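Rundimel workshop notebook
8 November 2020
Posted by the finishing bench
Print this page | E-mail this page

Dye vat notes, second series. Continuing from the April pages, where the madder on Villatside fleece came out brown at the top end and I blamed the water. I now think the water was only part of it.

Stock is the same sack of Villatside as before, scoured twice and air dried. Mordant alum at the usual strength with a little cream of tartar. Bath started cold, 190 g dry fibre to each pot, brought up over an hour and held. Pot A held at 60 degrees, pot B at 70, pot C allowed to creep to 82 before I caught it. Thermometer in pot C reads a degree high against the other two, so call it 81.

A is a clear orange-red. B is deeper, slightly dull. C is brick going to brown, much the same as the April skeins. This agrees with the old Yuen recipe sheet, which says to stay well under a simmer and gives no figure. I had been reading 'hot' on that sheet as hotter than it means. 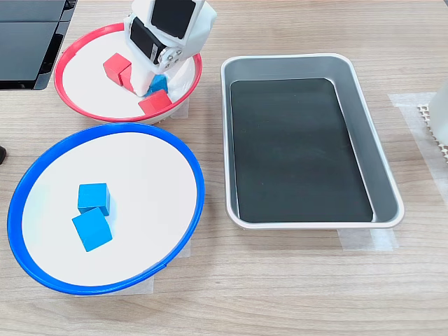
Chalk addition. Our tap water was already hard in April, and I added chalk on top because the sheet says to. This time A and B had none. I split a further batch from the same mordant pot and gave half of it the chalk. The chalked half is redder at 60 degrees but the surface of the wool feels harsher, and there was a fine scum on the bath that had to be skimmed twice. Rinsing took seven changes before it ran clear. The unchalked half took fewer, but I did not write down how many.

Rub test on white cotton, dry then damp. Dry: no transfer on any. Damp: slight pink from B, distinct from C, none I could see from A. C may simply have been rinsed badly, as I was short of warm water by then. To be repeated before anyone quotes it.

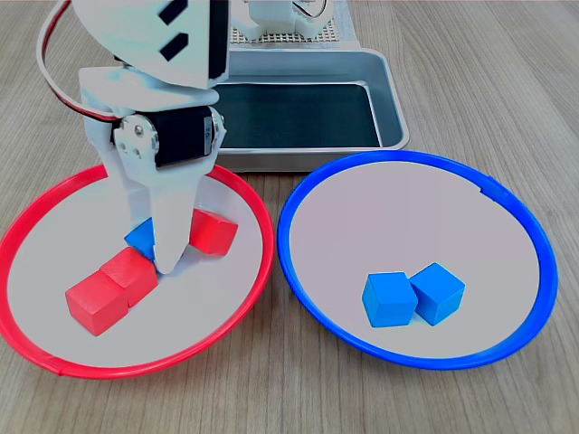

Indigo is the other half of the order and has its own problems. The vat was set from batch 861 and reduced slowly. Three dips of a minute each, aired between, gave a mid blue with a greenish cast that had not gone by morning. A fourth dip went darker but uneven, with pale streaks where the locks were pressed together. For a target I have been telling people the customer wants plain primary red and blue, near enough the colour of toy blocks like the ones in the red-rimmed plate, and neither vat is there yet. The blue is closer. The red needs either more madder by weight or a second bath, and I would sooner try the second bath first because we are low on root.

pH of the indigo vat was 9.5 by strip at the start and under 9 at the end of the afternoon. Corrected with soda ash, 20 g in warm water, poured down the side. The strips are old and I would not trust them to half a point.

The Wallow drum carder was stripped and cleaned between colours. Blue fluff still turned up in the first red batt, mostly from under the small roller. Either we keep the drum for one colour per day or someone makes a proper cover for that end. Carding cloth is worn on the feed side and will need replacing before the larger lot goes through.

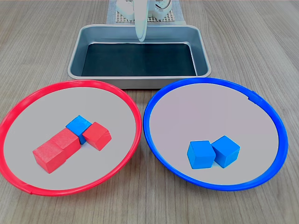
Metal tray, with the red-rimmed and blue-rimmed plates.

To do:
- second madder bath on A, 60 degrees, no chalk
- repeat damp rub test on all three, full rinse
- new pH strips
- check pot C thermometer in ice water
- weigh remaining root and write it on the lid
- light test: half of each skein under card on the south window sill, look again in four weeks

Pots A and B are left covered with the exhausted bath still in them. Please do not tip them out.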